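5th October – bowl set, bimanual station

Target is 300 episodes for this set, 90 seconds max each. Running total across all tasks is 2975 before today.

Bowl positions get changed between episodes, spacing by eye. Kamran wants both arms in the episode even when only one does the lifting, so the idle one stays powered and logged.

Dropped 6 episodes from the first batch – timestamps on the left arm lagged the video. Raimo to check the sync script before we upload to Derkow.

To do: ask Heike if rim grasps need their own label. 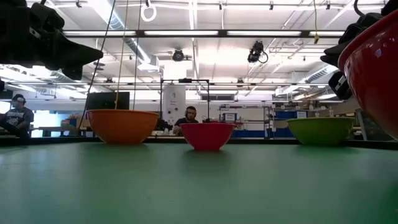
Large red bowl held in the right gripper; orange, small red and lime-green on the table.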